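Suturing on a Practice Pad: Closing a Long Cut with a Running Stitch

If you've been tying single knots on a bit of foam and feel ready for more, the running stitch is a wonderful next step. One thread, one long cut, and a rhythm that gets really satisfying after the first few passes! I teach it at the Ostcombe evening skills group, and it's the session I look forward to most.

What to set out

A synthetic tissue pad, a curved needle with colored thread attached, a needle driver, forceps and scissors. Purple or blue thread is lovely to learn with, as it shows up well against a pale pad and doesn't vanish in the red. You'll also want practice blood if you have it. Our Brirthorpe recipe book says to mix 500 ml at a time, but for one pad you need only a small cupful.

Getting the pad ready

Make one long cut, straight through the top layer, and keep the blade upright the whole way. Don't fuss if the edges come out ragged (mine often do). Spoon the blood along the cut and let it settle before you start. Then turn down the room lights and bring a lamp in close. Working in one bright patch does wonders for your concentration, and it makes you notice glare, too. 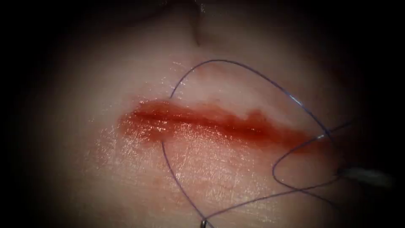

Loose thread is the first thing that trips people up. Long loops feel harmless while you're looking at the needle, and then one of them catches under the next pass and you've got a tangle. Get into the habit of pausing after each bite and drawing the slack through, slowly, until the loop lies down. If it snags, stop and follow it back with the forceps. Never yank!

The stitch itself

Start just beyond one end of the cut and tie your anchor knot there. Leave a short tail, enough to grip later.

Hold the needle about two-thirds of the way back from the point. Go in at a right angle to the surface, 5 mm from the edge, and roll your wrist so the curve does the work. Come up the same distance out on the far side. Regrip, pull through, take up the slack, move along and go again.

Keep the tension gentle. You want the edges to meet and no more than that. Puckering means you've pulled too hard, so ease it back before you carry on, while it's still easy to fix.
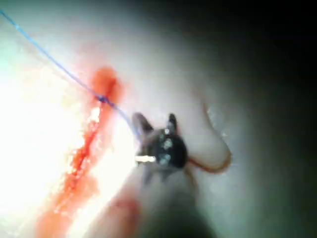
Check your knots as you go. A good one sits flat, slightly to the side of the cut, and stays put when you nudge it. If blood is hiding the spot, dab with a bit of gauze. Wiping drags the thread about and smears everything.

For the finish, leave the last loop long, tie against it with 2 full square knots and trim the ends.

Rinse the pad in cool water straight away and lay it flat to dry. The Listadov pads we use can take a good many cuts if you work from one side to the other, and the thread offcuts are fine for practicing knots at home.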